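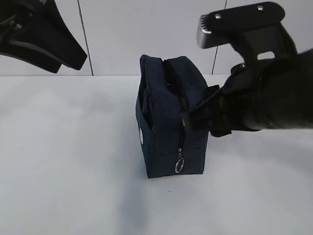 Tritard Pouch Project: progress report to the Keane Fund

2020-11-02

Dear all at the Keane Fund,

It has been a busy few months, and I have been looking forward to sitting down with a pot of tea and telling you where your money has gone. You asked for two pages and I'm afraid I have never in my life managed two pages of anything, so do please skip to the part on spending if you are pushed for time. I shan't be offended.

What we set out to do

When you kindly agreed our grant of £2,000, we said we would put together small zipped pouches for people using the drop-in at Narach House, so that everybody who wanted one could have somewhere decent to keep the little things that get lost at the bottom of a carrier bag: keys, bus pass, plasters, a pen, a toothbrush, the letter with the appointment time on it. We promised plain pouches that didn't shout about where they had come from, and we promised they would be good enough that we'd be glad to carry them ourselves.

Choosing the pouch

This took far longer than I had allowed for. We began with a soft drawstring bag, which was lovely and cheap and fell over the moment you put it down, and everything rolled out. After that came a clear plastic one, and the people at the drop-in told us very plainly that they didn't want their belongings on show to the whole bus. They were quite right and I wish we had asked them first.

The one we settled on is navy blue, small and boxy, with a matt fabric that has a slight texture to it. It stands up by itself on a table, and you would be surprised how much that matters when you are trying to pack one with cold fingers. There is a shiny split ring on the zip, so there is something to get hold of, and several of our older visitors have told us how pleased they are with it (one lady has put a ribbon through hers as well, in bright orange!). A small round white emblem sits on the side and we are happy with that. It is discreet, and it could be anybody's.

If I were being fussy, and I am, I would say the fabric at the top can be a bit floppy when the zip is undone. You get a fold that wants to lean over to one side, and you have to coax it back before you close up. We have got into the way of filling the bottom firmly with the socks first and putting the flat things down the sides afterwards, and the top sits better for it. I have written this into the packing sheet.

Packing so far

We have packed and handed out 87 pouches up to the end of last month. Packing happens at the big table in our back room on Tritard Lane, usually in the afternoon when the light is good, with the contents set out in the order they go in. We used to let people pack as they pleased, and then found three pouches with two combs apiece and no soap, so the order is now fixed and there is a tick sheet. Each one takes no time at all once you are in the swing of it, and the talk is very good.

Ten more sit made up on the shelf at any one time, so that the drop-in need never send anybody away without. When the shelf goes down we do another batch. I had wondered whether this was too many to have lying about, but Narach House asked for four in a single morning in the last cold snap, and I have stopped wondering.

What people have told us

We don't ask for forms to be filled in, as you know, and you were very understanding about that when we applied. What we do have is what is said over the counter, written down afterwards in the red book. The nail clippers are the thing most people mention. The pen comes second. Hardly anyone wanted the sewing kit, which I am sorry about, as I was fond of the sewing kit, and it has been dropped in favour of a second pair of socks. Two people came back to ask for an empty pouch to give to a friend, and we said yes both times.

We have also had one pouch returned with a stiff zip. A rub along the track with a candle end put it right and it went out again the next day.

Spending

The pouches themselves have been the largest cost, followed by socks and then toiletries. Kakora, our wholesaler in town, let us spread the order over two deliveries, and that spared us having to find dry storage for the whole lot at once. We have 15 empty pouches left from the second delivery and enough money in hand to fill them. The full sheet of receipts is coming to you by post, including the one I spilt tea on, which can still be read if you hold it up to the window.

Between now and December

We would like to put in a warm hat over the winter. It will be a squeeze, so we are trying out thinner ones that fold flat, and if they won't go in with the zip closed we shall hand them over separately. We also want to try a small card with the drop-in's opening hours, printed large enough to read without glasses.

I would like your agreement to one change, please. The grant letter sets money aside for printed labels on the outside of each pouch. Everyone we have spoken to would prefer them plain, and I should like to spend that part on socks. A line by email will do.

You are very welcome to come and pack with us one afternoon. There is always a chair and usually cake.

With warm thanks,

The coordinator, Tritard Pouch Project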